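Keeping Your Lab Bench Tidy: Small Habits for a Genetics Prep Room 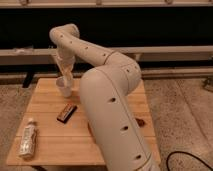
Orvokki Laitinen

I have kept the prep room at Wirkness going for 12 years now, and every July, when the summer students arrive, I get asked the same things about sequencing prep and plain old housekeeping. So I finally wrote my answers down - they are small things, but they have saved us a good many samples.

Label the tube and never the cap. Caps wander, especially when you open a whole row at once, and then you are left guessing which DNA came from which fly. A fine alcohol-proof marker is worth the extra money, and I keep mine on a string so it stays in the room!

Split your primers into little portions the day they arrive. I make 10 of each and put them at the back of the freezer, away from the door. The one in use lives in a red rack, and when it is gone I take the next.

Thaw enzymes on ice, or better still don't thaw them at all - most of ours stay liquid in the freezer and only need a quick flick and a short spin.

Wipe the bench with diluted bleach before you start, wait 5 minutes, then go over it with water and a clean towel. My old supervisor at Vinau did this morning and evening, and I still do (my sleeves have the spots to prove it).

Gels go in a lidded box with a splash of buffer if you can't photograph them right away. Overnight in the fridge is fine, though the small bands do get a bit fuzzy.

And please write the freezer map in pencil. Ours has been rubbed out so often the paper is going thin, but it is still taped to the door and everyone can read it.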